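Why Do Lids Have Ridges and Threads?

Have you ever tried to open a jar of jam with buttery fingers? Round and round your hand goes, and the lid just sits there! There is a good reason for that, and it has a lovely long name: friction.

Friction is the rubbing force you get when two things touch and try to slide past each other. Rough things usually make lots of it, and smooth, slippery things make very little. That is why you can run across a carpet in your shoes but go whizzing along a polished floor in your socks (mind the table!).

Now, a screw lid has a secret inside. Peep under the lid of an empty bottle and you will find a little raised line that winds round like a helter-skelter. We call it a thread. The bottle's neck has a matching one, and when you turn the lid, the two threads slide along each other and pull the lid down snugly. Turn it the other way and up it comes again.

Grip helps with all sorts of jobs, from turning taps to riding a bike. Look at the soles of your wellies, or the handlebars of a scooter, and you will very likely find grooves and bumps there too.

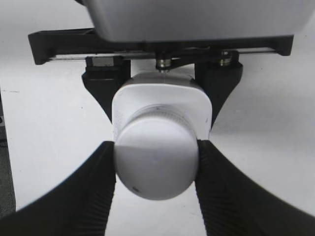

A white plastic container, held on both sides by ridged grips.

Try it yourself! Ask a grown-up for a clean, empty bottle with a screw lid. Open it with dry hands, then with soapy hands, and then with a rubber glove on. Which was easiest? Draw a chart of what you found, and do remember to wipe up the puddles afterwards.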